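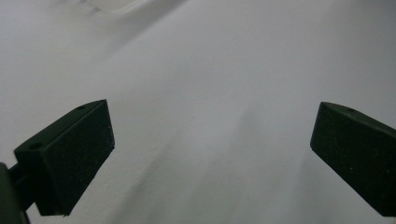

*The hand-held gripper over a pale surface, with its two dark fingers open.*

**Skundow trial narrows hand-held gripper choice to two finger sets**

The Skundow packaging lab has finished the first round of its gripper comparison and will carry two of the 4 finger sets it tested into a second round in June. The sets are being tried on a hand-held tool first, and the better one will then go onto the lab's two fixed arms.

Operators logged 3,337 picks over the spring. Each set was used on the same group of 16 items, mostly light packaging: pouches, lidded tubs, blister cards and a few folding cartons. A pick was marked good if the item was lifted, held for a count of five and put down without a dent or a tear. Failed picks came to 411 across all the sets, and more than half of those were on the thin pouches.

The two sets going forward are a flat-pad finger supplied by Palteo and a ribbed one made in the lab's own shop. The flat pads did best on tubs and cartons. The ribbed fingers were better on pouches but left marks on soft lids, and the shop is now cutting a second version with shallower ribs. A soft silicone set was dropped after the tips began to peel. The last set, a narrow steel finger, held well but scratched two of the test trays and was taken out of the trial early.

Changing fingers took longer than the lab had planned. The Palteo pads go on with short screws that are easy to lose, and the first changeovers ran close to half an hour. A small magnetic dish and a shorter hex key brought that down to about ten minutes. The shop has asked Palteo for a quick-release mount, but there is no delivery date yet.

The camera on the hand-held tool also gave some trouble. Clear and white packaging on a white bench was hard to pick out in the recordings, and the exposure shifted when the tool was tipped toward the ceiling lights. The lab tried a gray mat and a fixed exposure setting in the last week of the round. Both will stay for round two. Recordings made before the change will be kept but scored separately.

A controller comparison that was meant to run at the same time has been moved back. The lab had planned to test its current controller against a newer unit from Flaltonetti, but the cable supplied with the unit did not fit the arms and a replacement is on order. Gavrilă, the integrator that installed the arms, will do the wiring once it arrives.

Round two will use the same items plus a set of glossy trays that were left out the first time. Operators will work in shorter shifts, with a break every hour, after several reported sore wrists from holding the tool at a low angle. The lab is also adding a strap to take some of the weight.

Results will be posted on the Skundow notice page when the scoring is finished. Departments that want their own packaging included should bring samples to the lab front desk before the end of the month, labeled with the product name and the weight when full.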